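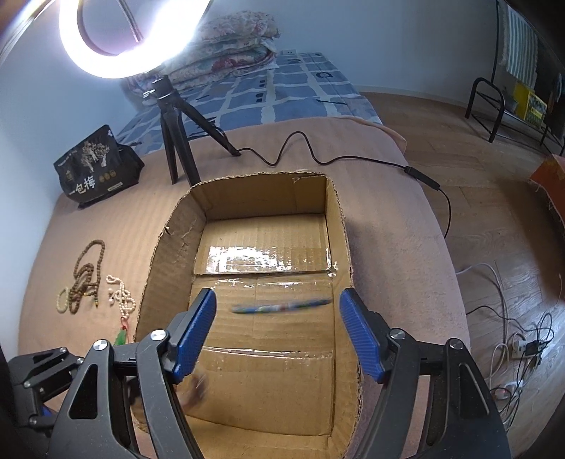 A visit to the Pramano collection program in Liresholm

In December I had the chance to visit Pramano, a small company in Liresholm which gathers examples for robots that must learn to use their hands. I work with packing machines, so I was curious how this is done today. The visit took one afternoon and began at 2 o'clock with tea in the office.

The office itself is quite plain. There are desks, a repair bench and a shelf with grippers waiting for new finger pads. Most of the work does not happen there. Pramano gives the grippers to people who record at home, in their own bedrooms and kitchens, and the office receives the recordings. At this time they have 145 collectors.

The tool is held in the hand. It has two black jaws with blue finger pads, and the pads have a fine diamond pattern on the surface. A camera is fixed on it and looks over the fingers, so the learning system sees the work from the same side as a robot would see it later. I was told the pads wear out first, before the screws or the jaws.

We watched several recordings on a big monitor. The one I remember best was made on a bed, with a pen and an open cardboard box. The pen lay across the bottom of the box between the two fingers, and it was blurred from the motion. I asked if such a blurred moment is thrown away. The answer was no, a few blurred moments are accepted, but if the fingers cannot be seen for a long time the recording goes back. The shiny tape in the bottom of the box interested me more, because in my own work reflections are always a trouble. At Pramano they want them. A ring light was standing on the blanket behind the box, and the tape reflected light in the middle.

The rule for collectors is simple: do not clean the room for us. In this recording there were bead necklaces on the bed and many cables on the floor.

One task is repeated 80 times, and after every 5 repeats the collector must change something, for example turn the box or move the light. A finished package for a customer has 2,000 recordings. Their biggest customer is Shirazi, which makes sorting arms for parcels. The checking software comes from Udolov and it is rather slow, we waited for it two times during the demonstration.

After the monitor room I could try the gripper myself. It is lighter than I expected, but to pick up a thin object is difficult. My pen rolled away many times, and my wrist was tired after a short while. The collectors get a break between sets and I understand why.

Visits are possible for small groups in the afternoon. Write to the office before you come. The entrance is from the yard side, and the bell on the street door does not work.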